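작업 노트 (학생 프로젝트반, 양손 조작 과제)
2026년 10월

오늘 오후 작업을 잊기 전에 적습니다. 한국어로 쓰는 것이 아직 느려서 문장이 딱딱합니다. 틀린 표현이 있으면 옆에 고쳐 주세요. 지난번에 조사 고쳐 주신 분, 감사합니다. 잘 배웠습니다.

우리 조의 과제는 그대로입니다. 왼손은 과일을 들고 있고, 오른손은 다른 물건을 들고 있으며, 두 팔이 서로 방해하지 않아야 합니다. 11월 발표에서 보여 줄 동작은 3 가지로 정했고, 그중 첫 번째가 파인애플입니다. 파인애플을 고른 것은 제 의견이었습니다. 사과는 너무 쉽고, 바나나는 손가락 힘 때문에 금방 상합니다. 파인애플은 껍질이 거칠어서 잘 미끄러지지 않지만 무게 중심이 한쪽으로 치우쳐 있고, 잎이 시야를 가립니다. 연습 문제로 적당하다고 생각했습니다. 지금은 조금 후회하고 있습니다.

시작 전에 확인한 것:
- 관절 영점, 양팔 모두. 왼쪽 손목을 다시 맞추었음.
- 손가락 힘 제한값. 지난 노트의 값을 그대로 사용.
- 비상 정지 버튼. 누르는 사람을 먼저 정하고 시작.
- 로그 폴더 이름. 지난번처럼 두 사람이 같은 이름을 쓰지 않도록 주의.

프로그램은 Kakum 가지에서 받은 것을 썼습니다. Kakum은 우리가 붙인 이름이고, 왼손 계획과 오른손 계획을 따로 계산한 다음 마지막에 합치는 방식입니다. 예전 방식(Plolleck)은 두 손을 한꺼번에 계산해서 느렸습니다. 그 대신 팔끼리 부딪히는 일은 적었습니다. 둘 중 어느 것이 발표에 맞는지 아직 결정하지 못했습니다.

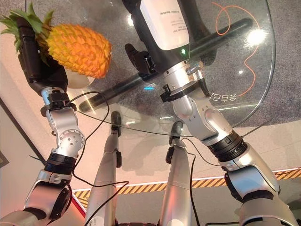
Marietjie Mnguni

왼손이 파인애플의 아래쪽을 감싸는 자세입니다. 과일은 옆으로 기울어 있고 잎은 바깥쪽 위를 향합니다. 저는 이 자세를 "안는 자세"라고 부르는데, 더 좋은 한국어가 있으면 알려 주세요. 손가락 끝으로만 집는 자세와 비교하면 차이가 큽니다. 끝으로 집으면 껍질의 튀어나온 부분에 손가락이 하나씩 걸리고, 힘을 조금만 바꾸어도 과일이 돌아갑니다. 안는 자세에서는 손바닥이 무게를 받기 때문에 손가락은 방향만 잡으면 됩니다.

잡는 순서는 이렇게 정리했습니다. 손바닥을 먼저 가까이 대고, 엄지를 닫고, 나머지 손가락을 닫습니다. 처음에 제가 쓴 코드는 모든 손가락을 동시에 닫았습니다. 그러면 가장 먼저 닿은 손가락이 과일을 밀어 버립니다. 당연한 이야기지만 저는 시뮬레이션에서 이것을 보지 못했습니다. 시뮬레이션의 파인애플은 매끈한 타원체이기 때문입니다. Prajapati 모델을 받아서 껍질 모양을 넣어 보려고 했는데, 면의 수가 너무 많아서 계산이 멈추었습니다. 면을 줄인 것을 다음에 시험합니다.

오른손에는 흰 몸체의 기기를 쥐게 했습니다. 이쪽은 잡는 것보다 손목 방향이 문제입니다. 기기의 방향을 유지하면서 팔꿈치를 안쪽으로 넣으면 손목이 한계에 가까워집니다. 한계에 가까워지면 제어기가 속도를 줄이고, 그러면 왼팔이 먼저 도착해서 기다립니다. 보기에 좋지 않습니다. 발표 때 심사하는 분들은 이 기다리는 시간을 고장이라고 생각할 수 있습니다.

해결 방법으로 두 가지를 이야기했습니다.
1) 오른팔을 먼저 출발시킨다. 간단합니다. 다만 왼팔이 늦어지는 날에는 또 맞지 않습니다.
2) 중간 지점을 하나 넣고 거기에서 두 팔이 서로 확인한다. 코드가 길어지지만 저는 이쪽이 좋습니다.
1)을 원하는 사람도 있어서 결론은 내지 않았습니다.

숫자 기록: 손 제어 주기는 1000 Hz로 두었고, 로그는 너무 커져서 일부만 저장합니다. 오늘 다시 볼 로그는 313번입니다. 이 번호에서 왼손 검지의 전류가 갑자기 올라갑니다. 과일의 딱딱한 부분에 닿은 것인지, 센서의 문제인지 모르겠습니다. 제가 그래프를 그려서 공유 폴더에 넣겠습니다.

유리 탁자에 대해서 한 가지. 탁자가 투명해서 깊이 측정이 바닥까지 내려갑니다. 프로그램은 탁자가 없다고 생각하고 팔을 아래로 보내려고 합니다. 그래서 지금은 탁자 높이를 손으로 입력하고, 그 아래로는 내려가지 못하게 막았습니다. 탁자를 조금이라도 옮기면 이 값이 틀립니다. 옮긴 사람은 꼭 다시 재고 설정 파일을 고쳐 주세요. 반사된 빛도 가끔 물체로 인식됩니다. 불투명한 천을 깔자는 의견이 있었지만 저는 유리 그대로 성공하고 싶습니다. 이 부분은 제 고집일지도 모릅니다.

두 번째 작업은 손목 쪽 화면입니다. 머리 쪽에서 보면 손이 과일을 가리기 때문에, 마지막 접근에서는 손목에서 본 화면을 쓰려고 합니다.

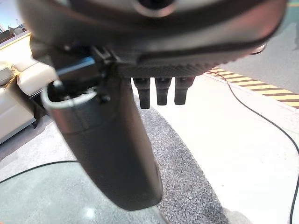
Marietjie Mnguni
학생 프로젝트반, 손 제어 및 기록 담당

긴 손가락 하나가 왼쪽에서 가운데까지 크게 들어오고, 짧은 손가락 세 개는 위쪽에 나란히 보입니다. 위쪽은 손의 몸체가 넓게 가립니다. 그러니까 접근할 때 쓸 수 있는 영역은 그 아래, 손가락 사이와 오른쪽입니다. 저는 처음에 화면 전체를 인식 프로그램에 넣었고, 프로그램은 긴 손가락을 물체라고 대답했습니다. 자기 손을 잡으려고 하는 로봇이 될 뻔했습니다.

그래서 마스크를 만들었습니다. 손의 몸체와 손가락이 차지하는 부분을 지우고 나머지만 사용합니다. 문제는 손가락이 움직이면 마스크도 움직여야 한다는 점입니다. 관절 각도에서 손가락 위치를 계산해서 마스크를 만드는 코드를 Wostar 폴더에 넣었습니다. 아직 가장자리가 잘 맞지 않습니다. 손가락 끝의 둥근 부분이 마스크 밖으로 조금 나옵니다. 여유를 17 픽셀 주면 다 가려지는데, 그러면 손가락 사이의 좁은 틈도 같이 없어집니다. 틈이 보이는 것이 얼마나 중요한지 먼저 알아야 합니다.

배경도 쉽지 않습니다. 바닥이 두 종류이고(회색 점무늬 카펫과 밝고 매끈한 바닥), 노랑과 검정 줄무늬 테이프가 대각선으로 지나갑니다. 색으로만 과일을 찾으면 테이프의 노랑이 후보로 올라옵니다. 모양 조건을 더하면 없어지지만, 파인애플의 일부만 보일 때는 그 조건이 과일까지 버립니다. 조건을 언제 켜고 언제 끌지는 손과 물체의 거리로 결정하면 어떨까 합니다. 의견 주세요.

케이블 이야기. 바닥에 있는 얇은 검은 케이블은 손목 화면에도 들어옵니다. 인식 결과에 가는 선이 나오면 먼저 이것을 의심하세요. 저는 코드를 한참 찾아보고 나서야 알았습니다. 바닥 케이블을 한쪽으로 모으는 일은 다음 작업 시작 전에 하겠습니다. 팔에서 내려오는 케이블은 길이에 여유가 필요하니까 묶지 마세요. 짧게 묶으면 팔을 올릴 때 커넥터가 당겨집니다.

다음에 할 일
- 313번 로그 그래프 (저)
- 중간 지점 방식의 짧은 시험 코드 (저, 도와줄 사람 필요)
- 면을 줄인 껍질 모델로 시뮬레이션 다시
- 마스크 여유 값 비교. 같은 장면으로 비교해야 합니다.
- 탁자 높이 값을 설정 파일의 맨 위로 옮기기. 지금은 너무 깊은 곳에 있습니다.
- 발표 순서 정하기. 파인애플을 처음에 할지 마지막에 할지.

질문 하나 남깁니다. 왼손 엄지를 닫는 속도를 다른 손가락보다 느리게 한 이유를 아는 사람이 있습니까? 설정 파일에 그렇게 되어 있는데 설명이 없습니다. 이유가 있으면 주석을 달아 주시고, 없으면 제가 같은 속도로 바꾸어서 시험해 보겠습니다.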